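Filed under: Workshop notes / Dye bench

September, after lunch

Right, the madder vat. I said I'd write this up properly and then didn't, so this is from memory plus the scribbles on the back of Tanveer's tea list.

We did 4 skeins of the Tasell wool, all scoured the night before, alum at the usual strength. Two went in plain and two got a pinch of chalk in the bath, as A-yeong swears our tap water is too soft for a decent red. She's right, annoyingly. The chalked pair are a proper brick colour and the plain ones are more like tinned salmon - pretty enough, but I wouldn't want a jumper of it.

Temperature wandered. I meant to hold it at 60 and went off to answer the phone (Jenard again, wanting to know if we'd do linen, no we won't, not until the big pan is mended) and when I came back it was well over. Madder goes brown if you cook it and there's a definite brown edge to skein three. Han-gyeol likes that one best, so what do I know.

Used 100 grams of root for the lot. Could have got away with less! The bath still had loads of colour in it, so I chucked in a bit of old cotton sheet and left it to sit. It's gone a soft peachy pink and I'm a bit in love with it.

Weld was a flop. Pale, greenish, sad. Man-sik thinks the bunch was picked too late and I think the pan wasn't clean, and we're both sticking to it. I'll cut the next lot myself and scrub the pan too, which means we'll never find out who won.

Rinsing took 40 minutes and my hands are still orange.

Odds and ends: the Danari scales need a new battery, the drying rail is lopsided again, and could whoever has the long thermometer please put it back. 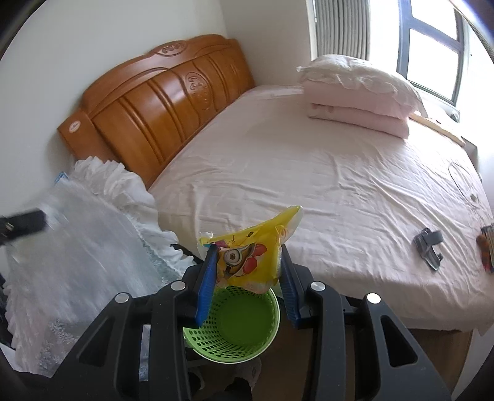
Next time

- chalk in everything
- stay by the pan, let the phone ring
- try the iron afterbath on skein 2, small piece first
- ask Nam-gil if he's still got that jar of walnut husks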